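4. Loading the snack drawer

The Limside desktop box has one drawer, and sooner or later it fills up with snacks. You may as well do it properly.

4.1 Set the box on a flat surface with the drawer facing you. Leave enough space in front for the drawer to come out.

4.2 Pull the drawer by its front face. Stop when you feel resistance. More pulling gets you a drawer in one hand and a box that looks disappointed.

4.3 Lay flat packets side by side in a single layer. Stacking works until you try to close it.

4.4 Push the drawer shut with one finger. If it needs two, see 4.3.

NOTE: The lid is a fine place for a pen. It is a poor place for soup.

CAUTION: Do not load more than 330 grams. Purificación Lorente in our test kitchen got to almost 50 more, and now owns a spare drawer.

Yellow drawer, teal box, dark snack packets:

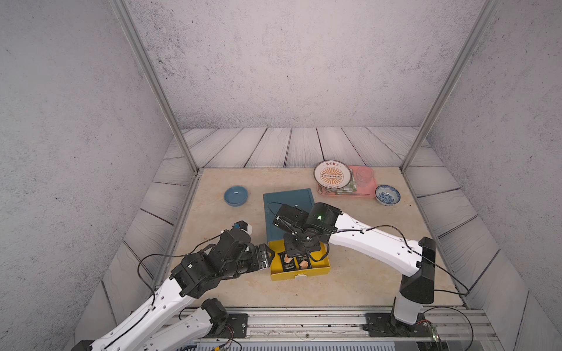
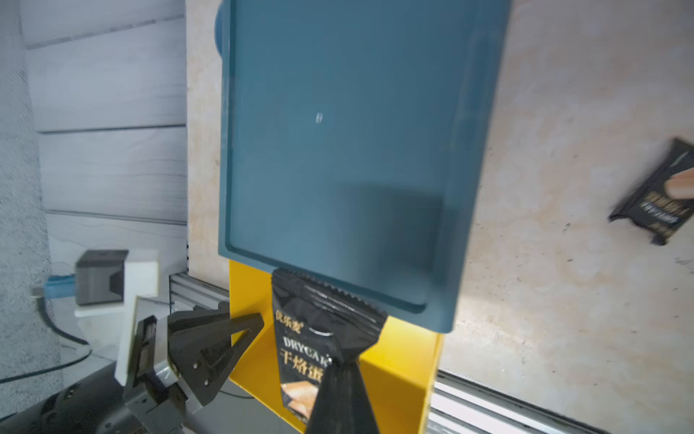
Page last changed: January, C. Kombo

For sticking drawers, go to section 5. Crumbs are covered in section 6, at greater length than we had hoped.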